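Open day at the Storar workshop, Flostasville – anyone else go?
General discussion > Shows, visits and open days

tinshed_mark
Went along on Sunday as it's only a short drive. Free entry, 700 people through the door according to the woman on the desk, and it felt like it by early afternoon. I'd say get there when they open if they do another.

The big palletising cell was fenced off and ran the same cycle all day. Fine, but you can see that on video. I spent most of my time at the cup pouring demo at the back, run by Danilo Galang. Two arms, plastic cups, one pours and one holds. He took questions the whole time and didn't seem to mind getting the same ones.

Parking was on the grass, bring boots.

leblanc_fan
Was that the table next to the Leblanc stand? I walked past twice and couldn't get near it. Did it pour properly or was it one of those where they tip in dried beans?

tinshed_mark
Next to Leblanc, yes. Clear liquid, no beans. These are the views from the gripper cameras: 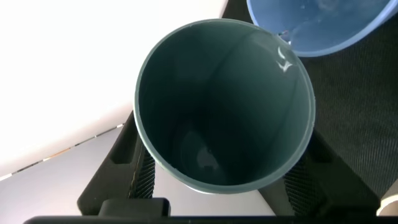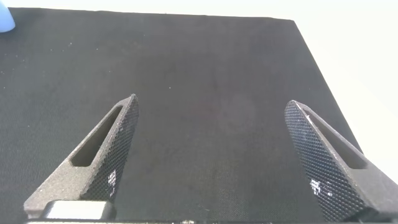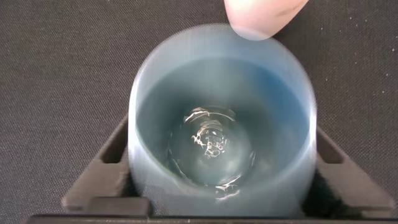
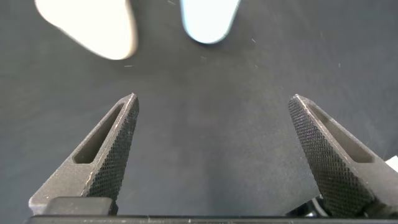
First one is the pour from the blue cup into the green one. In the third the blue cup has liquid in it.

Rogelio Tiongson
I was there in the morning. Good demo, but I don't agree it was the best thing in the building. Pouring between two cups at a table is a long way from anything I could use at work. The palletiser is dull to watch and it earns its keep. I asked Danilo what happens if you swap the cups for a different size and he said they would have to teach it again. Fair play to him for saying so.

pennywhistle
Surely that's true of the palletiser as well? Change the box and somebody has to come out and set it up. We had that at our place and waited 5 weeks.

Rogelio Tiongson
Yes, but you change the box once a year. In a kitchen or a lab you'd have a different cup every time. I'm not knocking it, I just think people were clapping at the wrong table.

tinshed_mark
Nobody was clapping when I was there, they were mostly asking about price. He wouldn't give one for the arms. He did say the set-up had done 370 pours since they started keeping a log, and he was open about some of those ending up on the cloth.

leblanc_fan
What are the fingers made of, did anyone ask? I've been trying to get a decent grip on smooth plastic for months. Mine let go as soon as there's any weight in the cup.

pennywhistle
I asked the same thing. He said the pattern on the inside faces matters more than people think, and that closing slowly helps. He squeezes a thin cup as little as he can get away with. He didn't have drawings to hand out but took email addresses – there was a sheet on the desk.

leblanc_fan
Missed the sheet. Will write to them. I've been using flat rubber, so that may be my problem.

gearbox_jo
Flat rubber works perfectly well if you clean it. We use it on 100 parts a shift with no trouble. I'd look at your closing force before you start cutting new fingers.

leblanc_fan
It's clean. I'll try the force again tonight anyway.

Rogelio Tiongson
Drorville are meant to be having their own open day in November, if anyone wants to compare. Tickets only, from what I heard.

tinshed_mark
I'd go to that. Have you got a link for the tickets?

Rogelio Tiongson
Not yet, I'll put it in here when they send it round.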